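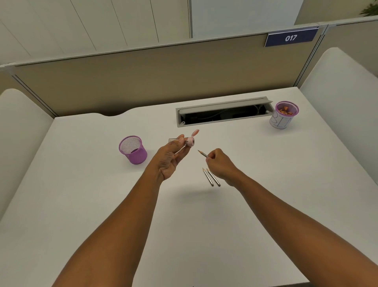 # The Slow Kilometers of Puvthorpe

The rowing club in Puvthorpe does not have a nice building. It has a long shed with a green door, a kitchen with one window, and a wooden dock that goes under water each time the river is high. When I moved to this town, I passed the shed for two years and believed it was a place where somebody repaired tractors.

Now the club has 224 members, and most of them came after the age of forty. This is unusual for rowing. In Destbridge, the bigger town down the river, the club takes children at 11 years and trains them hard, and by the time they go to college many have stopped. Puvthorpe went the other way. It opened a beginners' course for adults, on weekday mornings at six, and it put the notice in the bakery and the dentist's waiting room.

I joined the course in April. The first three lessons were on land, on the machines, and I was disappointed. I wanted the river. Our coach, a retired bus driver with a very quiet voice, let us pull the handle with straight arms for half an hour. Legs first, then the back, then the arms. On the way forward it is arms, back, legs. I said it to myself in my own language when I walked to work, and I still do it.

Then came the boat. We started in a wide training four, which the members call the Bathtub. It is almost impossible to turn over, but we came near to it one morning when all four of us looked at the same heron. The coach did not shout. He waited until the boat was flat again and asked us what the bird had to do with our left hands.

The race that everybody here talks about is the Cikham Head. It is held in September, on the straight part of the river below the Cikham lock, and it is 4000 meters long. Crews start one after another and row against the clock. For the strong clubs it is only a training race before winter. For Puvthorpe it is the center of the year, and in the kitchen they have every result sheet since the first one, pinned in layers so that you must lift the newer ones to read the old.

Last year the club sent five boats. I sat at number two in a women's four, in a borrowed shell made by Timmermans, much narrower than the Bathtub and much less patient. At the start my hands were shaking. We went off too fast, as we were told not to do, and after the road bridge my legs were finished. I remember the back of the woman in front of me, and a man on a bicycle on the bank who called out something friendly that I could not understand. We passed one boat. Two boats passed us. We came 11th in our category, out of fourteen, and the women from Destbridge who won it were already eating soup when we carried our boat up the grass.

What surprised me was the evening. In Puvthorpe the crews come back to the shed and wash the boats, every one of them, also the ones that did not race. It takes until dark. People talk about the wind at the lock, about a blister, about a gearbox or a daughter's wedding. The results are read aloud in the kitchen – first the last crew, then upward – and each crew gets the same applause. I have been in sports clubs in two other countries and I had not seen this before.

The club has its worries too. The dock needs new posts before the winter, and the rent for the shed goes up next year. Some of the younger members would like a proper racing team, with tests and selection, and they have good arguments. At the spring meeting the discussion went on for 3 hours. It ended with a decision to try a small racing group for one season, on the condition that its members also take their turn with the beginners.

The new course has already started. On my last morning there, eight people were sitting on the machines with straight arms, looking disappointed, and the river outside the green door was completely flat.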